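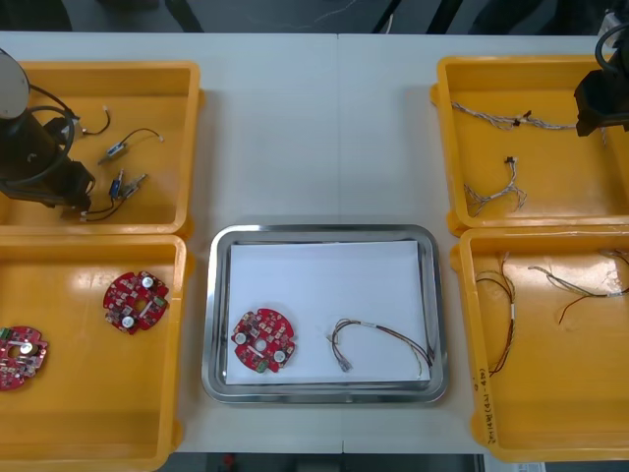

Figura 3. Disposição das caixas e da bandeja na mesa de triagem.

3.2 Organização do posto de triagem

A separação de componentes por tipo antes da inspeção reduz o manuseio repetido das placas e facilita o registro dos lotes. No arranjo adotado, cabos e placas ocupam caixas amarelas distintas: na Figura 3, os conjuntos de cabos com conectores estão na caixa superior esquerda e as placas vermelhas redondas, na inferior esquerda. A bandeja de aço inoxidável fica entre as caixas, forrada com uma folha de papel branco. Cada lote tinha 94 itens, e a folha era trocada a cada 30. O brilho no fundo das caixas dificulta a leitura das marcações, problema já discutido por Hayashi e Van Acker para recipientes plásticos claros.

Contato: Laboratório Sekholm. Todos os direitos reservados. Voltar ao topo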